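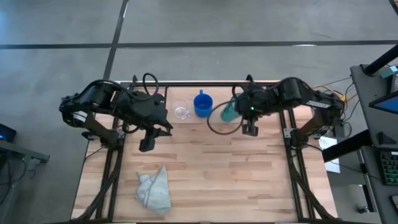
Passengers on the Lavdale ferry told us in September that they would take a later boat if the connecting bus waited for it. That comment came up often enough that we changed the main question of our project.

## Background

Our group studied day trips by boat from Lavdale to Girulia. The operator, De Graaf, runs 3 sailings each way in the off season. We wanted to know why most visitors leave Girulia before dinner.

## Method

We handed out 500 paper surveys at the Lavdale dock over 8 days. The form had 2 pages and asked about arrival time, spending on shore, and the trip home. We also compared the ferry and bus timetables.

## Results

The last bus from the Lavdale dock leaves before the last boat gets in. Visitors without a car have to take the middle sailing. Several wrote that they skipped the Wemum boat museum for this reason.

## Limits

We did not survey people staying overnight in Girulia. The form was in English only, and some pages came back blank on the spending question.

Submitted 17 December 2020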